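Nijs Order of Service Sets

Funeral and memorial stationery, printed in Parville

Price list revised 1/2/23

Most people buy a funeral order of service once or twice in their lives, usually in a hurry, usually at a kitchen table with three relatives who can't agree on a hymn. We print them every working day, so we've had time to get the annoying parts out of the way for you.

The Nijs set is a folded booklet with matching pieces. You choose the size of the set, you send us the words and a photograph, and we send back a proof. When you've said yes to the proof, we print it. If your uncle then remembers a verse that was left out, ring us quickly.

What's in a set

Service booklets, A5, folded and stapled
Memory cards, postcard size, one for each booklet
A guest page for the door, A4, unlined
Plain white envelopes for the people who couldn't come

The booklets come in 4, 8 or 12 pages. Four is enough for a short crematorium service with two pieces of music and a reading. Eight suits a church. Twelve is for families who have found the poems and want all of them in.

The paper

We use two papers. Clillov is the heavier one, off-white, slightly rough, and it doesn't rustle when ninety people turn over at the same time. Hidon is smoother and brighter and takes colour photographs better. It does rustle. If the photograph is an old one, slightly orange and taken at a wedding in the seventies, have it on Clillov, which is kinder to that sort of thing.

Gloss is not available. We stocked it once and everybody's thumbs were all over the deceased.

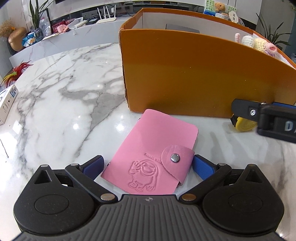 Sending us the words

A typed document is best. We also accept emails, handwritten sheets and the back of an envelope, provided both sides of the envelope are readable. Please check the spelling of names, and then give them to somebody else in the family to check. The middle name is where it goes wrong. We have printed for a man whose four children gave us three versions of his middle name, and the registrar had a further one.

Dates should be written out in full on the cover. If you don't know the year of birth for certain, leave it off until you do. Aunts who knocked a few years off in life may be allowed to keep them, but that's a family matter and we print what we're given.

Hymns are set with all the verses you ask for. Tell us the tune as well if there's a choice, or the organist will pick one and half the church will sing the other. Modern songs and published poems may need permission to print. We can tell you which ones usually do, and we'll put the title and the writer's name in the booklet while you find out.

Photographs

Send the largest file you have. A picture saved from a phone message is nearly always too small for a cover, although it will often do nicely on a memory card. Printed photographs can be posted or brought to the counter, and Marloes Wuyts will scan them while you wait. She can take out creases, red-eye and, within reason, a former son-in-law.

Prices

Set of 30, four pages: £91
Extra booklets and cards: sold in tens, priced with your proof
Longer booklets: priced with your proof
Delivery within Parville: free
Delivery elsewhere: at cost, signed for

One round of corrections is included. So is the second, generally, but we'd rather you didn't plan on it.

How many to order

Think of a number, then add ten. People who said they weren't coming will come, and they will each want a copy for someone who isn't. Couples don't share as well as you'd expect. Leftover booklets are easily given away, and a reprint for a handful of copies costs more than it should.

How long it takes

Proofs go out the next working day if your words reach us by noon. Printing takes some 4 hours once you've approved the proof, plus drying and folding, so a booklet approved in the morning can normally be collected the following day. We close for stocktaking for the first two days of March and will say so on the telephone more than once.

Questions go to Riet Verstraete at the counter or on the shop line. She proofreads every set herself, and she will query your commas. Most families give in by the second call.

Also from Nijs: acknowledgement cards, bookmarks, memorial folders, replacement guest pages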